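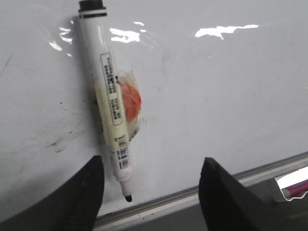
Okay, hi everybody, can you hear me in the back? Wave if you can't. (Wait for the laugh. If there's no laugh, keep going.)

So I want to talk about meetings, and mostly about the ones I ruined. When I started at Prendano I ran the planning meeting every morning at 8, and I was so proud of it! I had an agenda, I had a timer, I brought donuts. And people hated it. They were very nice about it, they ate the donuts, but they hated it.

SLIDE 2 - the calendar
Let them look at this for a bit. That's my March. Every purple block is a meeting I set up myself, and one of them runs 70 minutes. Ask: who here has one of those on their calendar right now? Hands up, come on, your boss isn't looking.

SLIDE 3 - what we tried
First thing was going down to 4 people per meeting. If you weren't in the room you got the notes, and you got them before lunch. I thought folks would feel left out, and a couple did, and I should've talked to them before I changed the invites and not after. That one's on me.

Then we quit doing status updates out loud. Those go in writing now. Tell the Villalobos story here, the short version, skip the part about the parking garage.

SLIDE 4 - the Kasham project
This is where it got messy. Two offices, different hours, and a message thread that hit 611 replies over what to call a button. (Pause.) A button! So yes, sometimes you really do need a meeting, and I called one, and we were done before my coffee got cold.

Drink some water. Slow down, I always rush this part.

SLIDE 5 - try it at your place
Pick one meeting you own. Just one, and it has to be yours, please don't go home and cancel your manager's. Skip it twice and see who asks where it went. At Tesero they tried this with their design review and ended up bringing it back, only shorter, and with a different person running it every time.

Questions. If it's quiet, ask them about their worst meeting, somebody always has one. Leave the sign-up sheet by the door.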